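Tonkoffer Rekent 2 zum Ausleihen
Artikelnummer 1105
90 Euro pro Wochenende, Kaution 300 Euro

Ich sag's gleich vorweg: Ich filme Hochzeiten wahnsinnig gern, aber verliebt bin ich in den Ton! Wenn der Opa beim Jawort schnieft oder die Trauzeugin sich in ihrer Rede verhaspelt und dann selbst lachen muss, dann will ich das hören, und zwar ohne Klimaanlage und Tellerklappern darüber. Deshalb verleihe ich meinen Tonkoffer jetzt auch an alle, die ihre Feier selbst filmen (oder den Cousin filmen lassen, auch schön).

Im Koffer liegen der Rekorder, zwei Ansteckmikros mit Sendern, ein kleines Mikro fürs Rednerpult, Windschutz, Klammern, Ladegerät und eine Speicherkarte, die ich vorher leer mache. Dazu kommt mein Spickzettel. Der ist auf einer Seite, laminiert, und hat schon einmal eine Runde Sekt überlebt.

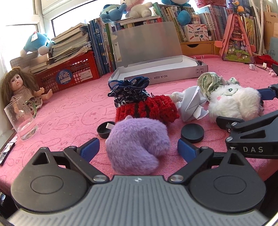
Tülin Saraç: Wir hatten den Koffer für die freie Trauung meiner Schwester. Das Anstecken ging schnell, nur am Kleid hat die Klammer nicht gehalten, da haben wir den Sender dann hinten am Gürtelband festgemacht. Die Stimmen sind glasklar, sogar draußen. Gibt es auch eine Klammer mit Magnet?

Gibt es, Tülin, liegt inzwischen drin! Gerade bei dünnen Stoffen ist der Magnet viel angenehmer, weil er keine Löcher macht. Bitte nicht verwenden, wenn jemand einen Herzschrittmacher trägt, dann nehmt ihr die normale Klammer am Revers.

Noch etwas zur Bedienung. Der Rekorder nimmt auf, sobald das rote Licht dauerhaft leuchtet. Blinkt es, wartet er bloß. Ich weiß, das klingt banal, aber genau darüber bin ich bei meiner ersten Hochzeit selbst gestolpert und habe eine wunderbare Brautvaterrede lang auf ein blinkendes Lämpchen geschaut. Also: rotes Licht, durchgehend, dann erst hinsetzen. Und klatscht am Anfang einmal kräftig in die Hände, wenn die Kamera läuft, dann findet ihr beim Schneiden die Stelle sofort wieder. 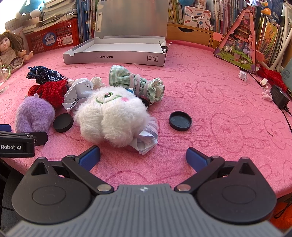
Zindstead, November

Neu im Koffer ist ein Kabel fürs Mischpult. Loïc Rey, der bei mir oft die Musik macht, hat so lange gebettelt, bis ich es bestellt habe, und jetzt möchte ich es selbst nicht mehr hergeben. Damit holt ihr euch die Reden direkt von der Anlage des DJs. Fragt ihn aber bitte vor dem Essen, danach hat er keine Hand mehr frei! Die Ansteckmikros lasst ihr trotzdem mitlaufen, als Reserve.

Abholen könnt ihr bei mir im Laden in Zindstead, oder ich schicke den Koffer los (Versand kommt dann extra). Für die Rückgabe reicht es mir, wenn alles wieder in seinem Fach liegt. Leere Akkus sind kein Drama, die lade ich sowieso. Die Kaution geht zurück, sobald ich alles einmal durchgetestet habe.
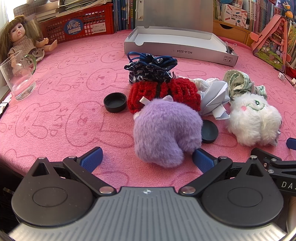

Lila Plüschtier auf der rosa Hasendecke

Wer mag, bekommt von mir auch den fertigen Schnitt. Schreibt mir bei der Anfrage kurz dazu, wo gefeiert wird und wie viele Leute reden wollen, dann packe ich bei Bedarf ein weiteres Mikro ein.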